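# The Vurnalgate Cell

Episode 544 was marked as failed at the end of the shift, and I was asked to write down what happened in it.

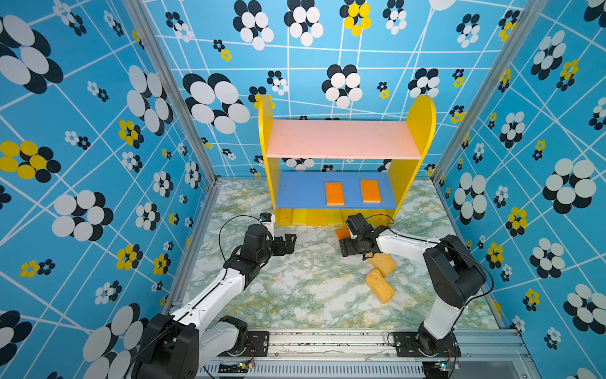 The task sheet had one line on it: clear the floor, fill the shelf. It came from the Javero office in the form all their sheets came in, with a start condition, an end condition and a box for remarks. Start condition: sponges on the floor within reach of either arm. End condition: no sponges on the floor. The sheet did not say which shelf, and it did not say what to do when the bottom compartment was full of yellow ones already and the next one had to go in against pressure.

I had been an operator at Vurnalgate since March. The work is done sitting down. There is a pair of handles on a bench, each with the same joints as the arm it drives, and a trigger under the forefinger of each hand. When the handle moves, the arm moves. When the trigger closes, the fingers close. A foot pedal starts the recording and the same pedal ends it. Between the two presses everything is kept: joint angles, trigger positions, the view from each wrist and the view from the fixed camera. Afterwards the operator presses one of two keys, kept or failed, and resets the cell for the next one.

The handles have no force in them. This is the first thing a new operator complains about and the last thing an old one remembers. If the gripper presses a sponge into the floor, the hand feels nothing. The information arrives by eye, as a change in the shape of the sponge, and the hand has to learn to stop on that. It takes a week or so. After that the fingers start to report a softness that is not there, and the operator stops mentioning it.

The induction notes, which run to four pages, say the following about sponges:

- Approach from above with the fingers open wider than the sponge.
- Close until the sides begin to curve in, then stop.
- Lift straight up before moving sideways.
- If the sponge is dropped, pick it up again and carry on. A recovered drop is a good episode.
- If the operator hesitates for longer than five seconds, the episode is failed.

The last rule was the one that mattered. A model trained on hesitation will hesitate. It has no way of telling that the person was thinking, or looking at the clock, or had an itch. It sees an arm held still above an object and learns that arms are held still above objects. We were told this on the first morning and shown a result from the Zulach site, where a whole batch had been recorded by someone with a sore wrist. The policy trained on it paused before every grasp and turned the left gripper a few degrees outwards, as if to ease something.

I remember asking what had been done with that policy. The answer was that it had been deleted, and the operator moved to labelling.

At Vurnalgate there were two of us to a cell, alternating. The one not driving watched the fixed view and kept the count. My opposite number had driven the earlier part of the shift and had a different style from mine: quick on the approach, late on the trigger, with a small downward push at the end of each placement to seat the sponge. I did not push. I let go slightly above the board and allowed it to drop. The reviewers accepted both. They preferred variety, within limits that were never written down.

By the middle of the shift we were running the policy and the handles in turn. The method has a name in the Javero documents but on the floor it was called sitting in. The model drives. The operator rests both hands on the handles, which follow the arms by themselves, and watches. When the model is about to make a mistake the operator squeezes both triggers hard, which hands over control, and corrects. The correction is recorded and weighted more heavily than ordinary demonstration. Then the triggers are released and the model carries on from there.

It is an odd thing to hold. The handles move under the palms at the speed of a person working. After several hundred episodes it is possible to tell whose work the model is drawing on. It would come down quickly over an orange sponge and close late, and I would glance across at my opposite number. Then it would carry the sponge to the blue board and let go a little high, and I would look back at the screen.

Episode 544 was a sitting-in episode. The model began well. It took the right arm low over the floor and lined up on a pale yellow sponge. The left arm stayed up near the shelf with its fingers open, waiting. That was my habit. I park the left there when I am working with the right, for no reason that I could have given to a reviewer.

The right gripper then stopped.

I counted, as we were trained to. At two seconds I put pressure on the triggers without closing them. At four I should have taken over. The sponge was under the fingers, the fingers were open, and nothing was in the way. Any correction would have been simple: close, lift, carry, release. I had done it so often that my forefinger had started to move.

What kept me from it was the left handle. It was turning outwards a few degrees, and then turning back.

I had never been to Zulach. The two sites shared no operators, and as far as I knew they shared no data. The deleted policy had been deleted before I was hired. I held the handle loosely and let it turn. It made the movement again, more slowly. The right arm did not move. The count passed nine.

My opposite number asked whether I was going to take it. I said that I was looking at something.

At fourteen seconds the right gripper closed on the sponge, stopped when the sides curved in, and lifted straight up. It carried the sponge to the shelf and lowered it. It gave the small downward push at the end. Then the left arm, which had nothing in it, moved across and did the same thing: went down, opened, pushed lightly at the air above the board, and returned to its place. I pressed the pedal. The recording ended and the handles went slack.

I failed the episode, as the rule required. In the remarks box I wrote: *long pause before grasp, outward rotation of left wrist, no intervention by operator*. The box has room for one line and I used all of it.

The reply came from Khondokar, where the training is run. It was three questions long. They asked whether I had touched the left handle during the pause. I wrote that my hand had been resting on it. They asked whether I had, at any point, any pain in the wrist. I wrote that I had not. They asked me to confirm that I had driven none of the recordings at Zulach. I confirmed it.

Two days later they sent a fourth message. The weights we had been given were a fresh start, it said, apart from the vision layers, which had been carried over from an earlier build to save time. The vision layers deal only with what is seen. They hold nothing about how to move. Khondokar considered the matter closed and asked us to continue.

I read the message several times. It was correct as far as I could judge. A part that only looks cannot carry a movement. But I had been shown how to look on my first day, with the fingers of my right hand on a dead trigger, watching for the moment when the sides begin to curve in. By the end of that week I could feel it. If someone had taken only my eyes and put them in a different head, I am not certain what else would have gone along.

We continued. The policy improved on the usual curve. The pause did not come back in any episode that I sat in on, and my opposite number never saw it at all, having been writing down the count at the time. The rule about hesitation was kept. A sixth line was added to the induction notes, saying that operators with discomfort in either hand should report it before the shift and not during.

I started to park the left arm somewhere else. I tried it over the floor, and then folded back towards its base, and the reviewers accepted both. It made no difference to the score. When the model drove, the left arm still went up near the shelf and waited there with its fingers open, since there were more than five hundred episodes telling it to and only a handful telling it otherwise.

The last time I sat in before the cell was switched over to cups, I let it run from start to finish without squeezing. It cleared the floor. The bottom compartment was full, so it put everything on the board above. When it had finished, both handles came to rest, and I kept my hands on them until the pedal light went out. My left wrist had begun to ache a little, on the outer side. I entered it in the log before the next shift, as the new line required.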